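Merle Sheehan
Right, the shed sort-out has begun and I'm so excited I had my boots on before breakfast. The plan is every screw, bracket, hinge and odd bit of rod in this place gets a home by the end of March. Thread as I go!

Merle Sheehan
Starting point, for anyone who missed my whingeing last month: one long bench, a set of Brimuvby drawers I got off the verge, and a mountain of ice cream tubs with the lids taped on. Half the tubs say MISC. A few say MISC GOOD.

Merle Sheehan
First job was tipping everything out onto old bedsheets. Do it on a sheet! You can pick up the corners and funnel the dregs back into a bucket when your knees give out (mine gave out at about the third tub).

Merle Sheehan
Found so far: the spare key for the side gate, a whole bag of brass cup hooks I'd bought again at Easter, a tap spindle for a tap we no longer own, and the good countersink bit. THE GOOD COUNTERSINK BIT. I have been borrowing Brodie Lowther's for two years.

Merle Sheehan
Brodie, if you're reading, yours is coming back over the fence this arvo with some lemons.

Merle Sheehan
The Brimuvby drawers have 28 little drawers and I've fallen completely in love with them. They run beautifully once you rub a bit of candle along the bottom edges. I gave them a wash with sugar soap first and the colour under the grime was gorgeous, a sort of bottle green.

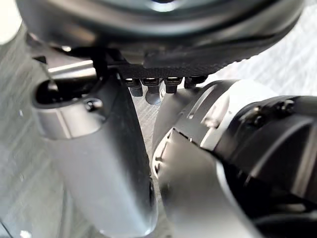
Do you sort screws by length first, or by the type of head?

By the job, then by length. Decking screws live together, plasterboard screws live together, and inside each lot I split short from long. Head type only gets its own drawer for the weird ones, the security heads and the old slotted brass.

Merle Sheehan
Labels! I tried masking tape and a marker and it looked terrible, so I've gone for luggage tags tied to the knobs. Soft pencil so I can change my mind. I have already changed my mind on the washers.

Merle Sheehan
Washers are their own universe by the way. I thought I'd do them in ten minutes while the kettle boiled. Next thing it's dark and I'm at the bench with a torch in my teeth, working out if something is M5 or just a slightly tired M6.

Merle Sheehan
Trick for that, from my dad: keep one known bolt of each size on a loop of wire and try the washers on it. Much quicker than the calipers and you can do it while listening to the cricket.

Merle Sheehan
Long stuff is the next headache. Dowel, curtain rod, tube offcuts, that length of threaded rod I swore I'd use on the trellis. They've been lying behind the mower for years, falling on people. I've screwed two lengths of PVC downpipe to the wall studs, upright, with a timber block underneath, and everything drops in like umbrellas. So pleased with this one.

Merle Sheehan
Anything shorter than my forearm goes in the offcut crate. When the crate's full I have to get rid of something before adding another piece. Let's see how long that lasts, I'm dreadful with nice bits of tube.

Merle Sheehan
A few people have asked about the big tubs on the bottom shelf. They're Costigan ones, secondhand, with the clip lids. One for plumbing, one for irrigation, one for sandpaper, and one for paint gear. Irrigation could easily be two tubs if I'm truthful with myself.

Merle Sheehan
Brackets and hinges got a Colteck tackle box that used to belong to my uncle. It still smells faintly of prawns. The fold-out trays are just right for hinges as long as you keep the pairs together, so I've been threading each pair on a bit of garden wire with its screws in a twist of paper.

Merle Sheehan
Six jars of mixed nails left to go! I'm leaving them for a rainy weekend. Bent ones are going straight in the scrap bucket, I'm done straightening nails, I don't care what my grandfather would say.

Merle Sheehan
Brodie's been round to look and went home with more than 2 kilos of galvanised bolts, plus the tap spindle. Turns out the spindle fits the old Junholm tap in their laundry. I could not be happier. It sat in my shed for a decade waiting for that tap.

Merle Sheehan
Swept under the bench tonight for the first time since we moved in. Lovely concrete down there! Tomorrow it's the pegboard. I want the pliers where I can reach them without leaning over the vice, and the hammers down low, and if anyone has strong feelings about where a tape measure should live please tell me now, before I start putting hooks in.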